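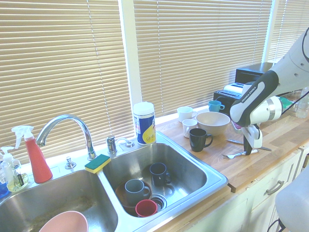
January 17, 2024

Kitchen bench, Stindton house. Sink and countertop notes, carried over from the loose sheets.

**Countertop.** Butcher block, oiled, not varnished. Last full coat was before the sink was reseated. Water drop test at three spots with a plastic pipette: next to the toaster, at the right rim of the sink, and on the strip behind the faucet. Toaster spot still beads after 60 seconds. Right rim soaks in and leaves a dark ring. The back strip is somewhere between the two, worse toward the window.

The right rim is where mugs get put down after washing, so that result was expected. Plan is to sand that section only, 120 then 180, wipe, leave overnight, and put on 2 thin coats of the Flotau oil. Thick coats stayed tacky last time and picked up lint from the towels. Do not repeat that.

**Sealant.** Bead around the sink is sound along the front. At the back right corner it lifts when pressed with a fingernail. Cut out 6 cm, clean with alcohol, dry, refill. Lieven Dijkstra wants the whole back run replaced in one go. I would do the corner first and look at it again in February – a full run means the kitchen is out for a day, and the rest of the bead is holding.

**Drains.** Fill test, both basins, strainers closed, 700 ml measured in by jug. Left basin held. Right basin lost a little over ten minutes, level dropping evenly, no water in the cabinet underneath. So it is going past the strainer basket and down the pipe, where it belongs. Gasket is flattened on one side. Vermeulen has the basket assembly in stock but not the gasket alone. Ask Clullham before ordering the full part.

**Left basin finish.** Dull and scuffed inside. Tried baking soda paste on a patch near the back, rubbed with the grain, rinsed, dried. Slight improvement under a hand lamp, none in daylight. These are scratches, and cleaning will not take them out. A gray abrasive pad would even them up but would also make the patch stand out unless the whole basin is done. Leave as is.

**Sponge.** Lives on the ledge between the basins for now. It drains into whichever side it leans toward and the ledge under it gets a film. Wipe the ledge when the sponge is changed. Green side is fine on the steel, keep it off the butcher block, it cuts straight through the oil.

**Wipes and sprays.** Disinfecting wipes are for the steel and the faucet handle. On the wood they dry out the surface and I suspect they account for part of the back strip result, as the canister sits right there and people use what is closest. Will move it to the left side of the sink for two weeks and rerun the drop test on the same spots.

**Blinds.** Slats over the sink collect a greasy dust on the upper faces. Warm water with a little dish soap, cloth over two fingers, one slat at a time. Dry before tilting back or they stick together. The window set needs it more than the narrow one.

Open items:

- sand and oil right rim
- reseal back right corner
- gasket, ask Clullham
- move wipes, repeat drop test
- find the second strainer, the one in the drawer does not fit either side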